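Kurs »Brettspiele der Welt und ihre Geschichte«
Handout zur dritten Sitzung: Xiangqi, das chinesische Schach

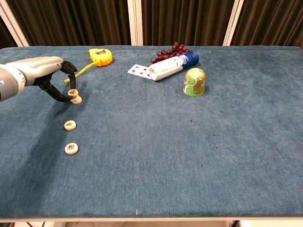 Rajeshwari Rai

Liebe Kursteilnehmerinnen und Kursteilnehmer,

schön, dass Sie nach dem langen Abend mit dem indischen Chaturanga so zahlreich wiedergekommen sind! Ich hatte versprochen, die wichtigsten Dinge zum Xiangqi noch einmal aufzuschreiben, damit Sie in der Sitzung nicht mitschreiben müssen und lieber spielen können. Es ist wieder etwas mehr geworden, als ich vorhatte, aber das kennen Sie ja inzwischen von mir.

1. Das Brett

Gespielt wird auf den Schnittpunkten der Linien, ganz wie beim Go, und wer vom europäischen Schach kommt, setzt die Steine in den ersten Partien fast unweigerlich in die Felder hinein (mir ist das wochenlang passiert). Neun senkrechte und zehn waagerechte Linien ergeben neunzig Punkte. In der Mitte liegt der Fluss, und auf jeder Seite gibt es am hinteren Rand einen Palast, drei mal drei Punkte groß, mit eingezeichneten Diagonalen.

2. Die Steine

Jede Seite hat sechzehn Steine: einen General, zwei Leibwächter, zwei Elefanten, zwei Pferde, zwei Wagen, zwei Kanonen und fünf Soldaten. Es sind flache runde Scheiben, und was ein Stein ist, sagt allein das Schriftzeichen darauf. Für Rot und Schwarz werden bei mehreren Steinen verschiedene Zeichen verwendet, auch wenn sie gleich ziehen. Harish Thampi hat uns dafür freundlicherweise eine Lerntafel gezeichnet, sie liegt am Eingang aus.

3. Wie gezogen wird

Der General geht einen Punkt waagerecht oder senkrecht und verlässt den Palast nie. Die Leibwächter bleiben ebenfalls dort und gehen einen Punkt schräg. Der Elefant zieht genau zwei Punkte schräg, darf den Fluss nicht überqueren und kann blockiert werden, wenn auf dem Punkt dazwischen etwas steht. Auch das Pferd lässt sich blockieren: Es geht erst einen Punkt gerade und dann einen schräg weiter, und ist der erste Punkt besetzt, bleibt es eben stehen. Der Wagen entspricht unserem Turm.

Und dann die Kanone, mein Lieblingsstein! Sie zieht wie der Wagen, schlägt aber nur, wenn zwischen ihr und dem Ziel genau ein anderer Stein steht, egal von welcher Farbe. Die Soldaten gehen einen Punkt vorwärts und dürfen jenseits des Flusses auch seitwärts, zurück aber nie.

Bitte merken Sie sich außerdem, dass die beiden Generäle einander niemals auf einer offenen Linie gegenüberstehen dürfen. Daraus entstehen im Endspiel die schönsten Mattbilder.

4. Zur Geschichte

Wie alt das Spiel ist und wie es mit dem Chaturanga zusammenhängt, darüber wird seit Langem gestritten. Der Name Xiangqi taucht schon in sehr alten Texten auf, doch ob damit jeweils unser heutiges Spiel gemeint war, ist unsicher. Auf festerem Boden stehen wir in der Song-Zeit, aus der sich Steine und Beschreibungen erhalten haben, die dem heutigen Spiel recht nahekommen. Der »Fluss« wird gern mit dem Kampf zwischen Chu und Han verbunden, und auf vielen Brettern stehen die beiden Namen auch dort.

Bis zum nächsten Mal

Spielen Sie bitte mindestens drei Partien, gern auch mit der Familie, und schreiben Sie eine davon auf. Elango Sastry bringt seine Sammlung koreanischer Janggi-Steine mit, da können wir gleich vergleichen. Wer noch kein Brett hat, meldet sich bei mir, ich habe zwei zum Ausleihen.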